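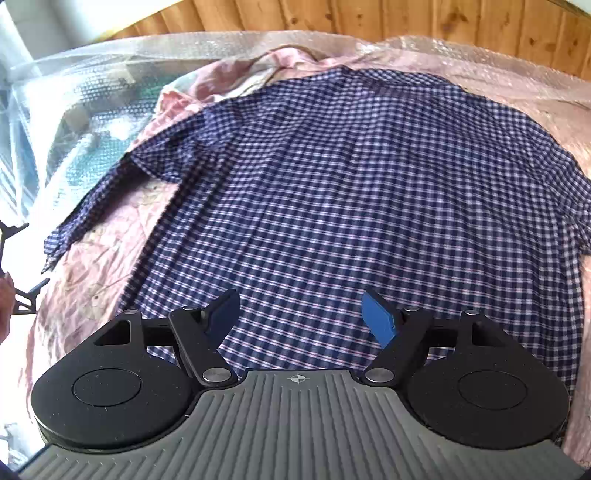

Prepared by the Teaching Staff, Gem Materials Unit, Seminby College of Applied Earth Science
Course handout, Unit 2: Rough corundum - description, sorting and record keeping

Purpose of this handout

These notes accompany the second unit of the introductory course and should be read before the practical session. They deal with sapphire and ruby in the rough, as received from alluvial workings, and with the terms students are expected to use when describing a parcel. Faceted stones are treated in a later unit.

1. What corundum is

Corundum is crystalline aluminium oxide. In its pure state it is colourless. Small amounts of other elements produce the colours seen in the trade: chromium gives red, while iron and titanium together give blue. Red material is called ruby. All other colours are called sapphire, with the colour stated first, as in yellow sapphire or green sapphire. The word sapphire used alone is generally taken to mean blue.

Corundum has a hardness of 9 on the Mohs scale and a specific gravity close to 4.00. It has no true cleavage, but many crystals show parting, a tendency to separate along flat planes associated with twinning or fine inclusions. Students should not describe parting as cleavage in written work.

2. Why it is found in gravels

Many of the sapphires recovered in eastern Australia were carried towards the surface by basaltic volcanic activity. The host rock has since weathered, and the harder, heavier grains have been moved by water and concentrated in old stream beds. Miners refer to the productive layer as wash. It may lie at the surface or beneath several metres of barren clay.

Because corundum is heavier than quartz and feldspar, it settles with other dense minerals when gravel is washed and sieved. Zircon, spinel, ilmenite and garnet are common companions. Black spinel in particular is often mistaken for dark sapphire by beginners. Spinel breaks with a glassy, curved surface and is singly refractive. Sapphire is doubly refractive and usually shows two colours when turned under a dichroscope.

3. Describing a piece of rough

Every description should cover the points below, in the order given. Leave nothing blank. If a feature cannot be determined, write "not determined".

Weight. Record in carats to two decimal places, after the stone has been cleaned and dried.

Form. State whether the piece is a whole crystal, a broken crystal or a water-worn pebble. Barrel shapes and six-sided outlines should be noted.

Colour. Examine the stone in daylight or under a daylight-equivalent lamp, first along the length of the crystal and then across it. Blue Australian material commonly looks more greenish in one direction than the other. Give both colours.

Zoning. Bands of differing colour often follow the six-sided outline of the crystal. Immersing the stone in water makes them easier to see. The position of the zone matters to the cutter - a small patch of strong blue placed low in the finished gem may colour the whole stone.

Clarity. Note fractures, silk (fine needles, commonly rutile) and any crystals enclosed in the stone. Fractures that reach the surface must be recorded separately from those that do not.

Surface. Describe as frosted, pitted, etched or polished by wear.

4. The Cosow reference parcel

The practical session uses the Cosow parcel, which contains 477 pieces of unheated rough. Of these, 227 have been graded as suitable for cutting and 38 have been set aside because they are not corundum. The remainder are corundum of specimen or abrasive quality. Students will work in pairs from sealed trays and must not move stones between trays.

Results are entered on the Eyvindsson sheet, which has a column for each heading in section 3. Entries are made in ink. An error is struck through with a single line and initialled, and correction fluid is not permitted.

5. Treatment and disclosure

Heating is widely used to lighten dark stones, remove silk or improve colour. It is accepted in the trade provided the buyer is told. Diffusion treatment, in which colouring elements are introduced at high temperature, and the filling of fractures with glass must also be disclosed, as both affect value and care. None of these should be assumed absent because a stone is sold in the rough. Heated rough does appear on the market, and rounded or partly melted surfaces are one indication of it.

Synthetic corundum is also sold to the unwary as rough. Pieces of flame-fusion boule may be broken and tumbled to resemble pebbles. Curved growth lines and gas bubbles are the features to look for.

6. Preparation for the practical

Bring a 10x loupe and tweezers. Dichroscopes and balances are supplied by the Clenus laboratory and remain there. Read sections 1 to 3 beforehand and be able to state, without notes, the difference between parting and cleavage. The completed sheet is due at the end of the session.

Contact: Gem Materials Unit, Seminby College | © Seminby College of Applied Earth Science | Back to top
Shares: 2 | Comments: 0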